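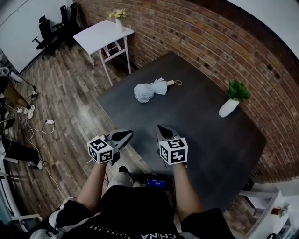

Water repellency on umbrella fabric, a short thread. Most of what gets sold as "waterproof" is a woven polyester with two separate treatments, and they fail at different times.

1/ The canopy cloth is a plain weave. Untreated, it passes water under light pressure. A coating on the inner face closes the gaps between yarns. A finish on the outer face makes drops bead and roll off.

2/ The inner coating is usually polyurethane or acrylic. Its resistance is stated as hydrostatic head, in millimeters of water column. The cloth is clamped under a column and the height is read when the third drop comes through.

3/ For scale: a tent floor is often specified at 3000 mm. A canopy doesn't need that. Rain on a sloped, tensioned surface puts very little static load on the cloth. The seams and the tip leak long before the panels do.

4/ The outer finish wears off first. Once it goes, the surface "wets out": water spreads into a film and the fabric turns darker. The inside may still be dry. People throw umbrellas away at this stage and they don't need to.

5/ Test at home: open it, spray with tap water from arm's length, look at the panels near the rib tips. Those get the most abrasion from the strap and the sleeve. If they darken and the center doesn't, the finish has worn unevenly and can be renewed.

6/ Cleaning comes before any respray. Skin oil and road film hold water. Lukewarm water, a little plain soap, soft brush, rinse twice. No fabric softener. It leaves a residue that attracts water.

7/ Dry it open, in shade. Folding it wet leaves moisture against the ribs, and plated steel ribs rust at the joints.

8/ Many worn finishes recover partly with low heat. Hair dryer on the warm setting, moving, hand's width from the cloth. Stop if a panel starts to pucker. The polyurethane face doesn't like it.

9/ I keep a log. The Hokden I bought in September 2023 started wetting out after 17 rainy commutes. The Gruber is over twice that and still beads except on one panel. Different weave density, so I wouldn't read much into it.

10/ Pushpa Awasthi asked about fluorine-free sprays. I've used one, from Polport. Beading was fine on day one. It shed water well and oil poorly, as expected for that chemistry. I now reapply every 6 weeks in the wet months.

11/ Seams: a thin bead of flexible sealer along the inside stitching, wiped down with a fingertip. Leave it open overnight. Too much and the panels stick together when you roll it.

12/ Next thread is rib joints and which oil to use on them. The Devthorpe frame has riveted joints and needs a different approach.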